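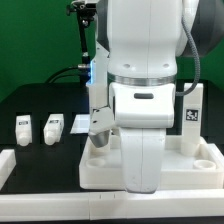

Speaker notes — Small-town movie houses and the second weekend
Regional Exhibitors' Day, Drellberg, Apr 27, 2019
45 minute slot, leave 10 for questions

SLIDE 1 — title

Good morning, thanks for getting up on a Saturday. I know most of you have a matinee to open at one, so I will keep moving.

I run the Ramlow, two screens, main street, popcorn machine older than I am. I'm going to talk about second weekends. I love second weekends! Opening weekends get the headlines and the posters and the phone calls from the distributor. The second one is where I find out what my town thinks of a movie.

(Show of hands: who looks at their second Saturday before they look at anything else on Monday? Wait for it. Last year it was about four people.)

SLIDE 2 — what the drop is

Quick definition for the students in the back. The drop is how much less you take on the second weekend than on the first. If you took 700 dollars on a Friday and 350 the Friday after, your drop is half.

Big, front-loaded movies drop hard. The fans come on the first night, they come in costume, they're great, and then they're done. Movies for grown-ups often open soft and hang on. At a house like mine the two can end up in the same place by week four, and the soft one has given me a month of steady concession sales and staff who aren't worn out.

SLIDE 3 — the Leone story

Tell this one slowly, it's the best part.

Last September we booked Leone, the small drama about the woman who takes over her father's ferry. No stars you would know. Subtitled for maybe a third of it. I booked it for one week in the small room because I had a hole and I liked the trailer.

Friday night, 31 people. Saturday, 44. I thought, fine, that's what it is, and I had already started on the email to book something else.

Then Sunday afternoon we got 96. In a room that seats 147! I was tearing tickets myself and people kept telling me their sister had seen it, or their neighbor had. One man had come in from two towns over and wanted to know if we were going to keep it, because his wife was working that weekend.

I called the distributor Monday at nine and asked for another week. Then another. We kept Leone for 6 weeks and the second Saturday sold out, all 147 seats, with people standing at the counter asking if we could bring in folding chairs. (We couldn't. Fire code. Say this, people always ask.)

SLIDE 4 — chart, Leone by weekend

Let them look at it. Don't read it out.

Point to the second bar, then the fourth. The fourth is the high school homecoming weekend, everybody was at the game. It came back up the week after.

SLIDE 5 — what I changed

I stopped deciding on Saturday night. That's the big one. I used to close out, look at two nights and make up my mind about the whole run. Now I wait for the Sunday matinee figure, and I ask for a hold if I'm on the fence. You'd be surprised how often they say yes if you ask before ten on Monday.

I started asking at the door. One question: how did you hear about it? Whoever is tearing tickets makes a mark on a sheet. Newspaper, poster, online, a person told me. When the "a person told me" column starts to beat the rest by Sunday, I keep the movie. It's a pencil and a sheet of paper and I trust it more than anything else I've got.

I moved the start times. Seven fifteen was killing us with the older crowd. We went to a 4:30 and a 6:45 on the small screen and the weeknights picked up right away.

(If running long, skip the start times.)

SLIDE 6 — when it goes the other way

I don't want to stand up here and only tell the good one, so — Makomen.

Makomen was the giant sea creature picture from that same fall. Everybody had it, I had it on the big screen with a two-week minimum. Wonderful opening. Kids in rubber fins in the lobby, we ran out of large cups. I was so pleased with myself that I asked for a third week before the second weekend had even started.

Second Friday was dead. Third week I played it to the projector and a couple on a date who I don't think noticed which movie it was. Meanwhile Leone was turning people away across the hall, and I couldn't swap the rooms because of the terms I had signed.

Read your terms. Ask about moving screens before you sign. Some bookers will give you a split, with the big title at the matinee and something else at night. I didn't ask. Now I ask every time.

SLIDE 7 — photo of the lobby sheet

Pass the paper copies around here. They can take one home. The columns are easy to change, and if you have a drive-in you'll want to add one for "saw the sign."

Someone may ask about doing it on a tablet. I tried for a month. The line backed up and the teenagers on staff hated it.

SLIDE 8 — talking to your booker

Have the numbers in front of you when you call. Friday, Saturday, Sunday, and the same three from the last movie in that room. Say what else is going on in town. A booker three states away has no idea it was the county fair.

Be nice! They're juggling dozens of screens and yours is two of them. I send mine a short email every Monday even when I don't want anything — what played, who came, what folks said on the way out. She remembers us now, and we've been offered a couple of titles I'd never have dared ask for.

SLIDE 9 — try this in May

Pick one movie next month that you'd normally pull after a week. Hold it for one more. Put the sheet by the door. See what Sunday tells you.

It may flop, and you'll be out some film rental and a slow Tuesday. I've had three flops since Leone and I'd book two of them again tomorrow.

QUESTIONS

Likely ones:

Does this work for a single screen? Yes, but it's harder, you have more riding on each hold. Talk to your booker about splitting the day.

What about streaming? Keep this short or it will eat the whole ten minutes. My regulars watch plenty at home and they still come in on Sunday. They like to talk in the lobby afterward.

Do you discount the second weekend? No. Tried a two-for-one once and got the same people paying less.

Sheets and the Leone chart are on the table by the coffee. Take the last of the handouts back for the Ramlow office.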